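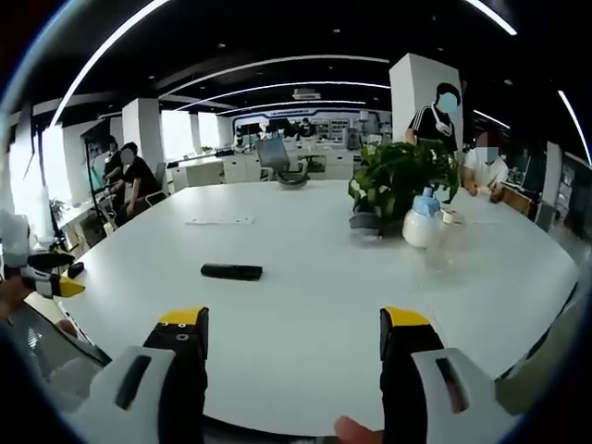
Oval table, near gripper's fingers open, second gripper in at left edge.

Drenbridge handheld collection — sync notes, October
Start 2:10 pm, a bit late. Notes by Muthu D'Souza, typed as we went, fix whatever is wrong.
In: Jannik Vogler (chair), Muthu, four from the collection crew, labeling joined by phone. Nerholm sent regrets, will read this.

1. Last notes
Ok'd. One fix — the storage item belonged to Jannik, not to labeling.

2. Where we are
209 episodes accepted on the two-hand set. Target for this round is 900. 33 rejected so far, not counted in the 209. Reasons, in order of how often:
- tracking lost when one gripper goes behind the other
- operator starts moving before the start beep
- episode saved under the wrong task name
- fingers never fully open at the start, so the width reading has no zero

Jannik not worried about the total, worried about the mix. Too many episodes are plain pick and place from the same side. Learner copies what it gets. Wants more handovers and more starts from odd angles before anyone adds to the easy pile.
Question from labeling: do rejected ones get deleted? No. Keep, move to the reject folder, write the reason in the sheet. "Bad" is not a reason.

3. Start pose
Long talk. Currently everyone starts however they like. Agreed:
- both grippers over the table, fingers wide, hold for a slow count of three
- then close fully, hold, open again
- then begin the task
Same thing at the end of the episode. The close-open gives us the width range for each hand and a clean spot to line up the two recordings. Urquijo already does this on the single-hand set and says their sync trouble went away. We'll take their script as is and rename later.

4. Two grippers close together
This is the part that fails most. When the tips come near each other each camera gets a big piece of the other tool and less of the table. Tracking drifts, sometimes jumps.

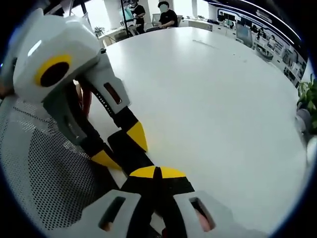

Tips nearly touching over the table, one pair closed.

Two views in the room. Jannik: leave it in, a handover can't be done without it, the model has to see the other hand up close. Crew: fine but then we lose one in five and redo them all. Settled on:
- handovers stay in
- come in slower for the last bit, no sudden twist
- keep some table in view of at least one camera
- if tracking jumps, finish the episode anyway and mark it, don't stop halfway
Muthu to pull the marked ones and check if the drift can be repaired afterwards. If it can we stop redoing.

5. Background and people
Open office vs. the quiet room. Somebody suggested a plain backdrop for the whole round. Voted down, we want windows, plants, screens, people going by. But vary it — too much from the one table. Skarkadport has offered their break room and a workbench, Jannik to set times.
Faces get blurred before anything leaves our drive. Labeling confirmed this is in the pipeline now. Spot check 100 clips by hand before the first handoff to Nerholm. Two people on it, so nobody does all hundred.

6. Object list
Current list is too short and too light. Add: lidded jar, bottles with screw caps, flat things like cards, something soft. Cards are hard, fingertips slide over them. Slide-to-edge is allowed as a method, note it in the sheet.
No liquids for now. Caps stay on.

7. Operators
Hands get tired, quality drops late in the session, you can see it in the reject sheet. Swap after every block. Left and right both need practice, most of us favor one. New people do ten throwaway episodes first and those do not count toward the 900.
Reminder re keeping your own fingers back from the opening in the gripper. Came up again in review.

8. Naming
Please. Task, operator initials, table, number. No spaces. Muthu will post the pattern in the channel and pin it.

Actions
Muthu — start/end script from Urquijo, naming pattern, drift check on marked handovers
Jannik — Skarkadport times, revised mix of tasks, storage (still)
Labeling — reject sheet gets a reason colum with a dropdown, split the spot check
Crew — new objects, swap schedule, retrain on start pose before the next block

Parked: third camera on a stand, wrist straps, wether to count failed grasps as their own class.

Closed 3:05 pm. Next one same room, same time, Nerholm to dial in.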